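Waline Opens Its Free Clothing and Bedding Exchange to Every Household in Sirker

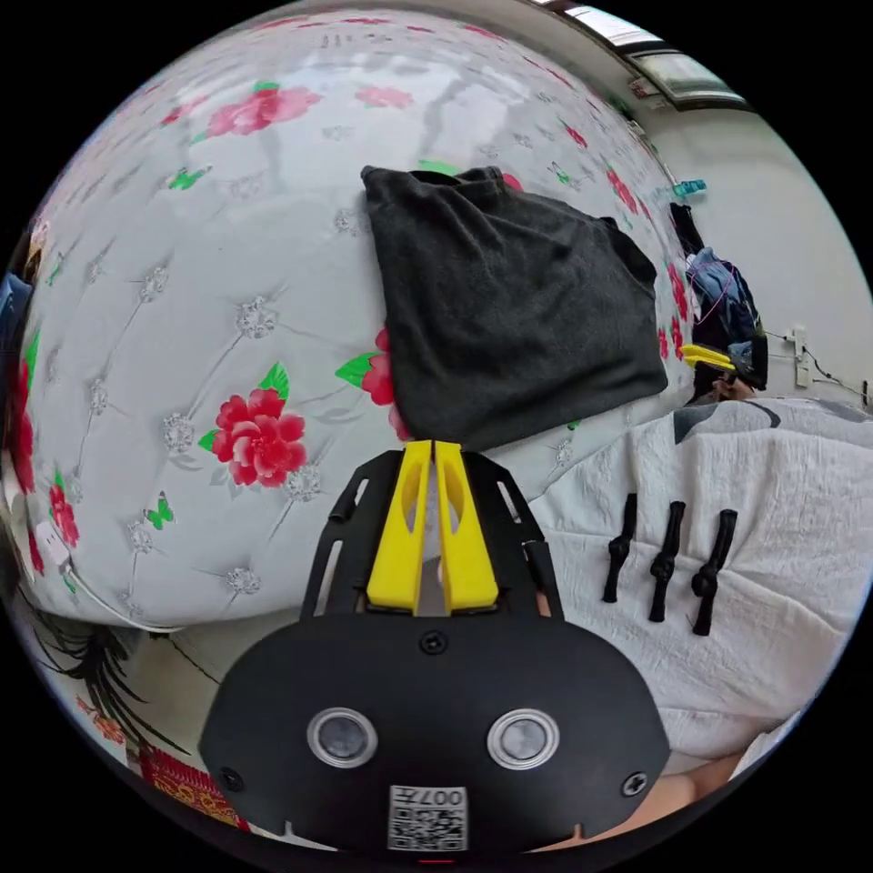
Waline Press Office

SIRKER, November 21, 2025 — Waline, the neighborhood laundry and mending shop on Belhaj Street, is delighted to share that its clothing and bedding exchange, which began in September as a small try-out for regular customers, is now open to every household in Sirker, free of charge and with no sign-up needed.

The idea is a simple one, and we suspect most families will see themselves in it. Closets fill up. Children grow, tastes change, a good dark sweater ends up at the back of the shelf behind three others very much like it, and before long there is a bag by the front door that has been waiting for somebody to do something with it since spring. At the same time, someone a few streets over is looking for exactly that sweater, or a spare set of sheets for a visiting grandparent. The exchange lets those two households help each other out, and we have loved being the place in the middle.

Since September, neighbors have brought in 2,339 pieces — coats, school pants, pillowcases, tablecloths, even a few curtains — and a good many of them have already gone home with someone new. We hope to reach 3,000 by the end of winter, and with the whole town now invited we feel pretty cheerful about our chances!

Taking part is easy. Bring up to 12 clean pieces per visit to the side counter at Waline, any day the shop is open. Everyday wear, outerwear, bedding and table linens are all welcome. Small repairs such as a missing button or a dropped hem are fine too, and our mending table will take care of those before the piece goes out on the rails. We do ask that you check the pockets first (we have a growing dish of keys and coins at the counter, and we would dearly like to give them back). You do not have to bring something in order to take something home, and you will not be asked why you came.

The exchange also has a new home within the shop. The old storage room has been painted and fitted with proper rails, deep shelves for blankets and quilts, and a curtained corner for trying things on. The shelving was supplied at cost by Kornedex, whose workshop is just across the street, and we are very grateful for the care that went into it.

To celebrate, Waline will give away 100 mending kits, each with needles, thread in four colors and a handful of assorted buttons, to the first visitors who stop by the new room. One kit per household, please, so that they go as far as they can.

Questions about larger donations, or about pickup for neighbors who find the trip difficult, are welcome at the side counter during shop hours.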